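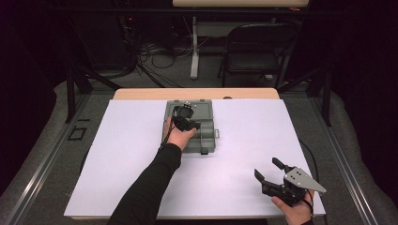

Go early, a reader wrote when I mentioned I was heading to the Breswood cake show, and eat before you get there, because the tasting line wraps clear around the hall and you will buy dumb things if you're hungry. She was right on both counts and I listened to neither!

Feb 4, 2025
By the blog's resident frosting addict

So I got to Breswood a little after eleven, starving, and the parking lot was already full. I ended up on the grass behind the fairgrounds and walked in past the horse barns in my good shoes. Tickets were 15 dollars at the door (cheaper online, which I found out while standing in line reading the poster). They gave me a paper wristband and a tote bag with a coupon for parchment paper in it.

The competition cakes are set up in the long hall on the left, and that's where I went first. There were 741 entries this year according to the sign, counting cookies and cupcakes and the kids' tables. My favorite was a three-tier with buttercream peonies that went from nearly white at the top to a deep raspberry at the bottom. I stood there so long a lady asked me if it was mine. I wish! The kids' division was wonderful too -- lots of dinosaurs, one volcano with a pretty serious lean, and a whole sheet cake done up as a taco with green coconut for the lettuce.

I'm not a fondant person, so I skipped most of that section, but I did stop for a little bakery display from Grovwood with a wafer paper dress on it. The ruffles were so thin they moved when people walked by. I have tried wafer paper exactly once and it curled up like a potato chip, so I took a flyer for their April class. No idea if I'll go. It's a two-hour drive.

The Pillen booth was doing piping demos every half hour. I caught the one on Russian tips and finally learned what I've been doing wrong, namely that my buttercream is way too soft. The woman doing the demo held hers up on a spatula and it just sat there. She also squeezes straight up and stops squeezing before she pulls away, and I have been yanking the bag like I'm starting a lawn mower. I tried it tonight on a plate and got four decent tulips out of nine, which I'm calling progress.

Then the tasting line. It took over 30 minutes, and by the end I'd have eaten the wristband. You get five little cups. The brown butter pear was the best by a mile, the lavender one tasted like my grandma's dresser drawer, and I can't remember the other three because I was eating so fast.

On to the shopping, where I behaved badly. Dobos had a whole wall of gel colors and a bin of marked-down cutters, and I came home with a set of leaf cutters, two turntable mats and a jar of a pink I'm pretty sure I already own. (I do. It was behind the cinnamon.) They also had a raffle going for a stand mixer, guess the number of sugar pearls in the jar. The answer turned out to be 1,536 and I had put down 6,000, so the mixer went home with somebody else.

If you're thinking about next year, the hall is cold, so bring a sweater. The bathrooms by the barns have no line at all. The peony cake took second, by the way, and I'm still a little mad about it.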